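## Comparing Hand-Held Grippers at Grinstead

The Grinstead laboratory in Etville has spent the spring testing two finger pads for its hand-held grippers. The Toom pad is smooth and firm. The Ater pad is softer and gives more on thin edges. Operators logged 2000 trials with each, using ordinary household objects. 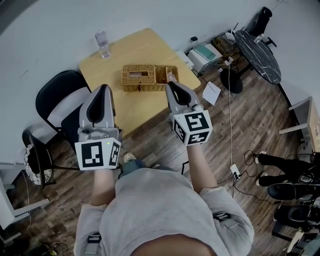
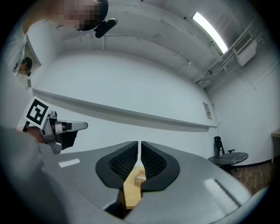

Guilan Fu considers the softer pad the better choice for light objects, but warns that it wears too quickly for daily use and that 185 trials is a fair limit before replacement. The laboratory has accepted that limit for its next round, which begins in June. Wrist tracking and camera settings will remain unchanged so that the two sets of results can be compared directly.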